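Section 2. Teaching the Processor Drop by Remote Control
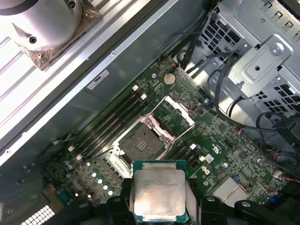
Voditz, January 10, 2021
2 min read

Read this section once before you touch the controls. Socket pins are small, numerous and unforgiving, and the Mollik arm has no opinion about them either way.

Before you start

1. Unplug the workstation and open the case. Tie back any cable that could reach the socket.
2. Raise the load plate all the way. A half-raised plate will be found by the gripper sooner or later.
3. Set the speed dial to its lowest mark. It will feel insulting. Leave it there.

Recording the demonstration

4. Press RECORD on the hand controller and wait for the tone.
5. Close the fingers on the left and right edges of the processor, metal side up. Stop squeezing when the part stops shifting. Extra grip is saved along with everything else, and the arm will repeat it faithfully forever.
6. Bring the processor over the socket and pause. Check the alignment marks in the wrist view, then walk around and check them with your eyes.
7. Turn the wrist until the part is square to the socket. Do this while you are still above the pins.
8. Lower straight down. If you need to move sideways, go back up first.
9. Open the fingers, rise straight up, and press STOP.

CAUTION: Do not push the processor into place. It should rest in the socket under its own weight. If it rocks, lift it and go back to step 6.

CAUTION: Leave the load plate to a person. Closing it is a separate lesson (Section 5) and a separate kind of afternoon.

NOTE: Hesitations are recorded too. A short pause over the socket is useful. A long one while you answer the phone should be trimmed in the Rilitz editor, or deleted and never mentioned.

How many takes

Plan on more than 700 for a new board layout. Our first usable set on the Lemieux bench came to 364 after trimming, and it only worked with the case in one position. Move the case a little between takes.

If a take goes badly, press DISCARD before you press anything else. The button next to it is KEEP.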